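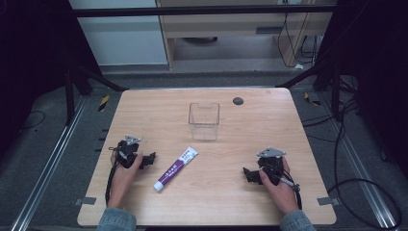 How many young horses were shown at the Warkgate stud open day?

Eight were presented in hand on the main yard at Presstead, followed by two mares under saddle.

The visit began at 10 a.m. with a tour of the foaling barn. Guests then watched the three-year-old stallion Joleo, shown on the triangle and later loose in the indoor arena. The judges praised his walk and noted a slightly tense trot. The filly Yuan received the stud's yearling ribbon. The next open day will be held in July.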